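Speaker notes - "Put It Back Where You Found It"
Chaimae Erraji, Berley shared workshop, Plellonby
Evening session. Water on the lectern. Clicker batteries.

SLIDE: TITLE

Hello, thank you, wait for the door to stop squeaking.

I build a robot called Hamdy. Hamdy has two arms, a head that is mostly camera, and a base that used to be a tea cart. The job is to take a boxed product off a shelf, look at the front of it, and put it back facing out. Anyone who has worked in a store has done this on their first morning, while being told about the break room.

I have been at it for 18 months. Pause here. Let them laugh if they want to.

SLIDE: WHY THIS JOB

People ask why I didn't start with something useful, like folding shirts. I have seen the shirt videos. I know how many takes are in the shirt videos.

A box has corners. It has a front. It doesn't change shape when you look away. I wrote that on the whiteboard at Berley as the reason this would be the easy project, and some member with a green marker has added to it ever since. It now has a mustache.

Mention: the whole thing was built in the shared bay next to the laser cutter. If the arm joints smell of burnt birch, that is why.

SLIDE: WHAT HANDS DO

Before the demo, think about how a person holds a box to read it. One hand on each side edge, thumbs on the front. They lift it up to the face and let it tip a little, and they carry on reading with it tipped. No adjusting. My first control code leveled the box to within a hair before it would let the camera look, which made Hamdy seem like a man hanging a painting in a house he didn't own.
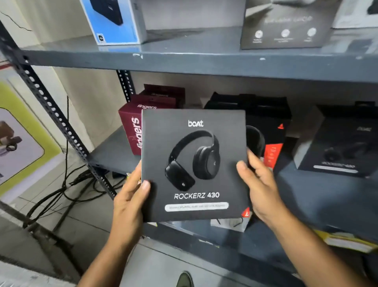

So the leveling went. The text reader copes fine with a tilted box, and has from the start. I had never asked it. Weeks of work on a wrist correction that the software downstream did not need. (Let that sit. Several people in this room have done the same and are looking at their shoes.)

The thumbs are another matter. I had the thumbs out flat on the front, for grip, which is sound mechanics. They were also flat on the name of the product. Hamdy would lift a headphone box, cover the model number with great care, and report that there was no model number.

A person's thumbs drift to wherever the printing isn't. I don't know how to write "drift" in code. What I did was make the grip points a list of five, ranked by how much text they cover, and have Hamdy try the next one down if the first read comes up blank. It looks like fidgeting. Visitors find it charming. It is a for loop.

SLIDE: THE NAMING OF HEADPHONES

Ask for a show of hands: who here can tell a Rockerz 430 from a Rockerz 480 across an aisle?

Right. Black box, black headphones on the front, the difference is one digit. I picked headphones because the boxes are light and nearly square. I did not think about the fact that a company with a good-looking box has no reason to stop making that box.

The maroon ones marked "fingers" are a gift. Hamdy can find maroon from the far end of the bay. It is less of a gift when you are searching your logs for a finger fault and every line that comes back is a product name. I have renamed the variable. It is now called digits, and you can guess what that did to the model number code.

SLIDE: DEMO, PART ONE

Run the clip. Talk over it, the motor noise is unpleasant.

Point out the pause before contact. That is the Zirau board waking up the wrist motors, which it does in its own time. I bought two of those boards because one was going to be a spare. The spare is in the robot. The other one is in a drawer with tape on it, and the tape says NO.

If the clip does not play: describe the clip with enthusiasm and move on.

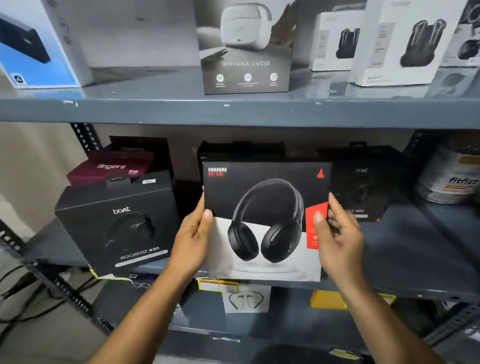

p. 5

SLIDE: DEMO, PART TWO - THE TAG

Things that stick out. I had modeled every box as a box. Then you meet a box with a tag poking out of the side, right where the hand wants to go, and a person simply puts a thumb near it and gets on with the day. Hamdy treated the tag as part of the box, decided the box was wider than the gap it came from, and refused to put it back. It stood there holding it. It was technically correct by its own lights and it would have stood there until the battery went.

The fix is ugly and I am fond of it. If the box came out of the gap, the box fits the gap. Hamdy now remembers the width of the space and trusts that over its own eyes. Someone will ask whether this fails if a neighboring box slides over in the meantime. Yes. It pushes. We call that assertive restocking and we keep the force limit low.

SLIDE: THE SHELF IS ALSO A PROBLEM

Slotted angle shelving. Wonderful stuff, bolts together in an afternoon, the whole world is held up by it. It is also an upright with a row of evenly spaced round holes down it, and a depth camera looks at a row of evenly spaced holes and has a little holiday.

For most of July, Hamdy believed the upright was a very narrow product. It made an attempt to face it. I would like to thank whoever at Berley caught the tea cart.

We mask the uprights out now, by hand, on setup. I wanted to do it automatically. I still want to. Anyone with a good method, come and find me, I will be the one eating standing up.

And boxes stand in front of other boxes. A real shelf is deep. You see a strip of one carton behind the shoulder of another, and a person knows there is a whole carton there. Hamdy sees a strip. It has tried to pick up the strip.

SLIDE: WHAT I WOULD DO AGAIN

The tea cart. The brakes are excellent.

Foam on the palms, from a camping mat, cut with scissors. Every rubber I paid for was worse.

Working in a shared shop, even with the marker. The best idea in the whole build came from a woman waiting for the laser to finish, who watched for a while and asked why it didn't tip the box forward a bit to get the ceiling light off the front. I had been buying polarizing filters.

SLIDE: WHAT IT CAN'T DO

Round things. Do not let anyone hand me a tub during questions. It will want to know which side is the front and so will I.

SLIDE: QUESTIONS

If no questions: ask them the one about the drifting thumbs and wait.
If the question is "could you sell this": no.
If the question is "is it faster than a person": point at the clip.
Parts list is pinned up by the laser cutter at Berley. Take the newer sheet, the older one still has the filters on it.
Unplug the Zirau board before moving the cart.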